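Two arms in the staff kitchen: your questions, answered

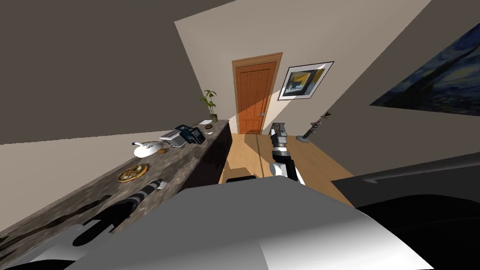
2 min read

I run the break room side of things at Vieira, and since we started rehearsing with Tellex I get the same questions in the elevator every morning. So I wrote them down!

Is Tellex replacing the kitchen crew?
No. Nobody's hours are changing. What changes is the closing shift – the late wipe-down and put-away goes to Tellex, and the two people who used to stay for it move to the lunch prep they'd been asking for anyway.

Why are we still looking at a simulation?
Mistakes are cheap there. Urnora builds the rooms, and we get to throw a pizza, a teapot and a toaster-looking thing on one marble counter and let the arms work out how to get around them. We've done 437 runs so far and we want 600 before anything rolls into the real kitchen.

That isn't our kitchen, is it?
Nope, ours has way less marble (and no starry painting, sadly). Urnora changes the room a lot so the robot doesn't learn just one layout.

What do I have to do differently?
Not much. Please don't leave food flat on the counter after closing if you want it back. Put your name on it and stick it in the fridge. Mugs go wherever you like.

Can I stop it if it's doing something dumb?
Yes, anybody can. There'll be a stop button by the door and another one on the robot, and you won't get in trouble for pressing either. I'd much prefer ten pointless stops to one broken teapot.

Will I need training?
A short session, on the clock. The Plastar people are running it on a Wednesday, and I'll post the sign-up sheet when they give me a time.

Does it record us?
It needs cameras to work. I've asked for the storage rules in writing, and I'll add them to this page when I have them – until then it stays out of the building.

When does it start?
December, if the runs go well.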